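I've been meaning to write up my dishwashing habits for ages, mostly because my sister-in-law keeps asking why my glasses come out clear and hers come out looking like somebody breathed on them. We rent a place with a kitchen the size of a closet and no dishwasher, and I've washed everything by hand for 8 years now. I have opinions!

## Before you run any water

Scrape first. I use a flat rubber scraper, the cheap kind you'd use for cake batter, and everything goes in the compost tub. Plates, pans, even the cereal bowls. It feels fussy for the first week and then you wonder how you ever put up with that gray soup at the bottom of the sink.

Anything with egg or oatmeal or flour on it gets cold water. Hot water cooks it on and you'll be chipping away at it later with a fingernail. Greasy stuff is the other way around, as hot as you can stand it. If a pan has a real layer of fat in it, wipe it out with a paper towel or a piece of old newspaper and throw that in the trash. Our drain backed up twice the first winter we lived here (bacon, both times, my fault) and the second time the bill was enough to make me change my ways for good.

## The order I wash in

My grandmother did glasses, then silverware, then plates, then pots, and I do the same except that I put the coffee mugs at the end of the glasses. You start with clean water and the things your mouth touches, and by the time you get to the roasting pan the water's tired and it doesn't matter much.

Knives never go in the basin. I lay mine flat behind the faucet and wash them one at a time. I once reached into the suds for a spoon and found the bread knife, and I still have the mark on my thumb.

On soap: you need less than you think. I cut mine with water in an old pump bottle, one part soap to three parts water, and one pump does a sinkful of glasses. I buy the Clitar unscented in the big refill jug. Biritz is fine too but it's thinner, so if you dilute it like I do you'll end up with basically nothing. The lemon ones leave a taste on plastic cups, at least to me. My husband says he can't tell.

## Cloudy glasses

OK, this is the one everybody asks about. If you have hard water like we do, the cloudiness is mostly minerals, and no amount of soap will shift it. Soak the glasses for 40 minutes in warm water with a good glug of white vinegar, then rub them with your fingers and rinse. If they're still cloudy after that they're probably etched, and I'm sorry, there's no fixing etched. Ours that were too far gone hold paintbrushes now.

For everyday, the trick is a hot rinse. Hot water runs off and dries quicker, so you get fewer spots. And dry the good ones by hand with a flat-weave towel, the kind that's no use at all when it's new and gets wonderful after a dozen washes. Terry cloth leaves fuzz. I don't care what the package says.

## Burnt pots

Baking soda, water to cover, simmer it for ten minutes, let it cool, scrape with a wooden spoon. If there's still a black ring, do it again. I've rescued the same jam pot more times than I'd like to admit. Don't do this with aluminum though, it goes dark and ugly. For those I just soak overnight with dish soap and cuss at it in the morning.

Cast iron I scrub with coarse salt and a stiff brush, quick rinse, then straight onto a warm burner until it's bone dry. A tiny rub of oil while it's still warm. Yes, you can use a drop of soap. My pan has survived it.

## Sponges and racks

Sponges are where I changed my mind. I used to keep one going until it fell apart, and I microwaved it, boiled it, all those things people swear by. Now I use one for dishes for a week, then snip a corner off and it becomes the counter sponge, then I snip another corner and it goes under the sink for the trash can and the floor. Three lives and then out. The snipped corners tell everybody in the house which is which (well, they tell me. I can't speak for the rest of them).

Stand it on its edge to dry if you can. A sponge lying flat in a puddle smells by the second day, even a new one.

For a rack, I'd go for plain wire with as few joints as possible, because every little crevice collects pink slime sooner or later. We had one with a molded plastic tray and I spent half my life cleaning the thing that was supposed to hold the clean things.

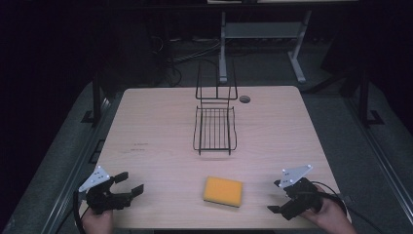 *A black wire rack and a two-sided sponge. Most of what you need, apart from hot water.*

Every couple of weeks, wipe the whole rack down with vinegar and go along the wires with an old toothbrush. If the coating has chipped anywhere, dab on clear nail polish and let it dry overnight. That holds off the rust for a good while, though you'll be redoing it eventually. I put a folded towel underneath mine too, and swap it every evening when I clear up after supper.

Load plates facing the same way with a gap between each one, and turn bowls so they lean a bit. A bowl sitting dead flat upside down traps steam and you'll put it away wet without noticing. Same with those plastic lids that have a channel around the rim! Shake them hard, then stand them up, then shake them again before they go in the cupboard.

## A few odds and ends

- Tea stains in mugs: a damp cloth and a pinch of baking soda, ten seconds of rubbing.
- Garlic press: wash it the minute you're done with it or just throw it away.
- Wooden spoons that smell of onion like half a lemon and some salt, then dry them standing up in a jar.
- Graters: brush in the same direction as the holes, or you'll shred your brush.
- Thermos bottles: a spoonful of baking soda and hot water, leave it with the lid off until bedtime. Uncooked rice and a little water, swirled around, gets the brown off the bottom.

I'm still hunting for a bottle brush that doesn't go bald. The Owino one lasted me until January and then it shed all over the sink. If you've got one you like, leave me a note in the comments, and tell me if it fits a narrow neck.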